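I finally cleared off the white table, and I'm a little embarrassed by how long it took me. It had turned into the place where everything landed — mail, tape, the good scissors, chargers for phones we don't even own anymore. So one evening in January I made tea, put on a podcast and told myself I had until 12 minutes past whenever the episode ended (don't ask, it works for me).

My big discovery is trays. Lorena Valdebenito has been telling me this for years and I kept nodding and buying baskets instead! Baskets just swallow things. With a tray you can see what's in it, and when it's full, it's full. I bought two from Fetholm, the small ones with a raised edge, and I've already moved them around the house more than I moved the couch in ten years. 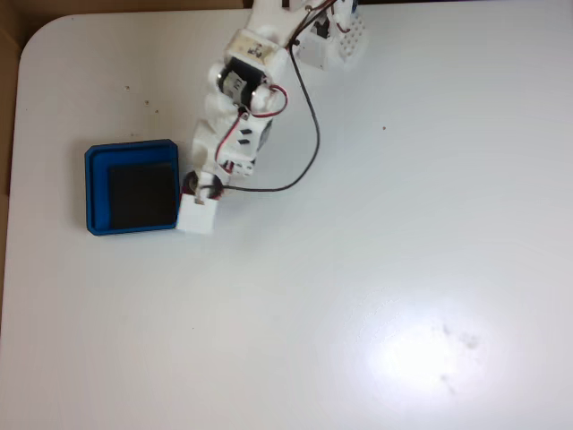

How do you keep a tray from turning into another junk pile?

Give it one job and empty it every night before bed. Mine takes me less time than brushing my teeth, and anything that doesn't belong goes back to its own drawer, even if the drawer is upstairs.

The drawers, well, those are another story. I pulled 15 pens out of the top one and threw out most of them. I also found the manual for the old Juhl lamp, which we gave to Benjamín Quezada when he moved, so I guess I owe him a manual.

I did wipe the tabletop down too, with warm water and a drop of dish soap. It's a white surface, so every coffee ring shows, and I'm trying to be better about coasters. Next up is the hall closet — I'm waiting for a rainy weekend for that one.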